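Cleaning cloth

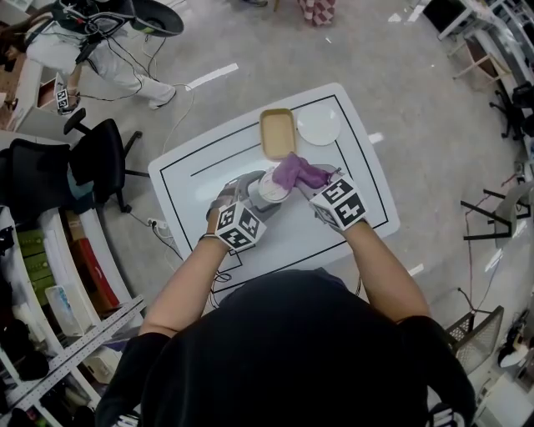
A purple cloth pressed onto a small round white container

A cleaning cloth is a piece of fabric used to remove dust, grease, liquid or other soiling from a surface. Cleaning cloths may be woven, knitted or made from bonded fibres, and are used dry, damp or with a cleaning product. They are found in homes, kitchens, workshops, hospitals, schools and shops. The word duster is normally kept for a cloth used dry on furniture, while dishcloth, floorcloth, tea towel and polishing cloth describe particular uses.

Contents
1 History
2 Materials
3 Types
4 Use
5 Hygiene
6 Washing and disposal
7 See also

History

For most of their history cleaning cloths were not made as a separate product. Worn-out clothing, bed linen and sacking were cut up when they could no longer be mended, and the pieces were used until they fell apart. Linen was preferred for glass and tableware as it sheds little fluff. Wool was used for polishing metal and wood, and coarse hemp or jute for floors.

Cloths made for the purpose became common as cotton cloth grew cheaper. Cotton waste, the short fibre left over from spinning, could be made into a soft, loose yarn that was of little use for clothing but soaked up water well. At Stokden, a weaving town with several small mills, floorcloths and dishcloths were sold by weight to hardware dealers, who cut and hemmed them. The Brodero mill in the same town made a ribbed dishcloth with a coloured border, and its pattern book lists 3571 border designs. The mill building is now flats. A set of its sample cloths is kept at the Bedwood textile collection, together with two of the hemming machines.

Cellulose sponge cloths and non-woven wipes were added to the range in the twentieth century. Microfibre cloths came into general use later and are now sold alongside cotton ones in most places.

Materials

Cotton absorbs water readily, stands up to hot washing and becomes softer with use. New cotton cloths often carry a finish from the factory that makes them absorb poorly until they have been washed a few times.

Linen is stronger than cotton when wet and dries faster. It costs more and is mostly used for tea towels and glass cloths.

Viscose and cellulose are used in sponge cloths and in many disposable wipes. They hold a large amount of liquid for their weight. Some kinds go stiff when dry and must be wetted before use.

Microfibre is usually a blend of polyester and polyamide, spun into very fine filaments that may be split along their length. The fine fibres pick up grease and dust with little or no detergent. A common household grade is 80 per cent polyester, with polyamide making up the rest. Microfibre cloths release small fibres when washed, and these can pass into waste water.

Chamois leather is not a textile but is used in the same way, mainly on windows and vehicles. Synthetic versions are widely sold.

Types

Duster. A soft cloth, often brushed cotton, for dry dusting. In Britain it is traditionally yellow with a stitched red edge.

Dishcloth. An open-weave or knitted cloth for washing up and wiping kitchen surfaces. The open weave lets it dry between uses.

Tea towel. A flat cloth of linen or cotton for drying crockery, glasses and cutlery. It is larger than a dishcloth and is usually hemmed on all sides.

Floorcloth. A thick, heavy cloth, generally grey or off-white, used by hand or wrapped over a broom or mop head.

Glass cloth. A closely woven linen or a smooth microfibre cloth that leaves no lint.

Scouring cloth. A cloth with a rough face, sometimes containing metal or nylon thread, for burnt-on food. It can scratch glass, enamel and plastic.

Lens cloth. A small, fine microfibre cloth for spectacles and screens.

Use

A cloth works by lifting dirt from a surface and holding it among the fibres. Dry cloths collect loose dust, though some of it may be spread into the air. Slight damping reduces this. For grease, a detergent is normally applied either to the cloth or to the surface.

Folding a cloth into quarters gives eight clean faces, which can be used in turn before the cloth is rinsed. Flat surfaces are commonly wiped in overlapping strokes from the cleaner part towards the dirtier part. Small rounded objects, such as jars and lidded pots, are easier to wipe if they are held still with the other hand.

Cloths with stitched labels or hard seams can mark polished surfaces. The label is often cut off before use.

Hygiene

A damp cloth is a good place for bacteria to grow, especially if it has food on it and is left bunched up. Cloths used after handling raw meat should not be used elsewhere before washing.

In commercial cleaning, cloths are often colour coded so that a cloth used in a toilet is not taken into a kitchen. The colours and their meanings differ between countries and employers, and are usually shown on a wall chart. Household cloths are sold in many colours with no set meaning.

Washing and disposal

Cotton and linen cloths can be washed at high temperatures. Microfibre is generally washed at a lower heat, without fabric softener, which coats the fibres and makes them less effective. It is best kept apart from cotton in the wash, as it collects lint.

Cloths soaked with linseed oil or similar drying oils can heat up and catch fire if left in a heap. They are spread flat outdoors to dry or placed in water in a closed metal container before disposal.

See also
Chamois leather
Mop
Rag
Sponge
Tea towel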